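Ilico Shared Bench Rules, with practice scene – review

Reviewed by Alper Akyol, Nov 9, 2020

I teach a small evening course in Skinevport for people who will work with robot arms but did not study robotics. Most of them come from packing or from laboratory work. For two years we used the safety notes from Fondia, which are correct but very dry, and they speak only of one arm standing alone. When two arms have to work over the same table the notes become silent. So I bought the Shared Bench Rules from Ilico, which cost us 400 euros for one classroom licence.

What you receive is a rule book in PDF, a simulated room to practise in, and a set of check sheets. The book has seven chapters. I will not go through all of them, only the ones where I have something to say.

Installation was easy on two of our computers and painful on the third, where the graphics driver was old. The manual does not mention drivers at all. I wrote to the support address and got a polite answer next morning with a link to the right version.

The chapter I like best is on laying out the table. The rule is that each object must have a place where at least one arm can come to it without passing over the other arm's base. The book asks you to decide this before the first run and to write it on the sheet. My students wanted to jump over this step, of course. Then we opened the practice scene and I asked them who should take the scoop and who should take the stapler, and the discussion took most of the evening. 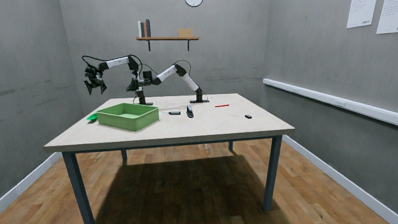
The practice scene with both arms at the back of the table. The scoop lies left of the bin, the stapler and the screwdriver-like tool to the right.

I find this room well made. There is a shelf with books, a clock, papers on the wall, and the floor has proper wood grain. At first I thought it was decoration for the advertisement, but a plain grey world makes students lazy with their eyes, and shadows on the table are a thing they should learn to read. The small black block beyond the red pen is, for my taste, too small for a first lesson. I would like a list in the book of all objects with their sizes. It is missing.

Chapter four is about who may enter the shared area. The main rule is short: one arm reaches, the other waits with open fingers and stays above the table at the agreed height. The waiting arm is not allowed to close its gripper "to be ready". I had never seen this written down before and I agree with it completely. A closed gripper is easy to mistake for a gripper that holds something, especially for a person who has just arrived at the screen.

The same chapter says that you must check the approach from the waiting arm's own view as well as from the room view. Here I was doubtful, because it makes every trial slower. After 300 trials with two groups I keep the rule. From the room you often cannot judge how near the two grippers are, as one arm hides the other.

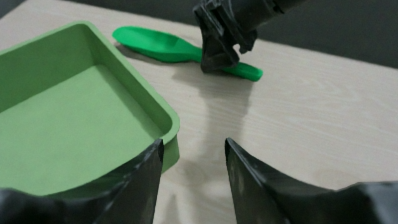 View over the waiting fingers: the other gripper has its jaws at the scoop's handle, next to the corner of the green container.

With this view the questions become practical. Are the jaws far enough along the handle? Is there free table between the scoop and the rim? The check sheet has a line for each of these, and the student signs it. Some of them found the signature childish. I did not, and after the first month they signed without complaint.

Now the weaker parts. The chapter on stopping and restarting is thin. It tells you to stop both arms if one of them stops, good, but for restarting it says only "return to the last safe state", and the term is explained nowhere in the book. We made our own definition: both grippers open, both arms lifted, the objects looked at again. The language is also uneven. "Must", "should" and "shall" are mixed on one page, and in a book of rules this is a serious fault. My colleague Czerwiński, who reads such texts more patiently than I do, marked every place with a yellow pen and sent the pages to Ilico. They have promised a corrected edition in January.

The check sheets are printed in pale grey type and come out badly on our printer. I typed them again myself.

Who should buy it? If you have one arm, keep the Fondia notes or something similar. If you teach two arms on one table, I recommend it, but read chapter six before your students do and write the restart procedure yourself. The licence is for one room – we asked, and using it in a second building of the same school costs extra.

Rules: 4 out of 5
Practice scene: 5 out of 5
Check sheets: 3 out of 5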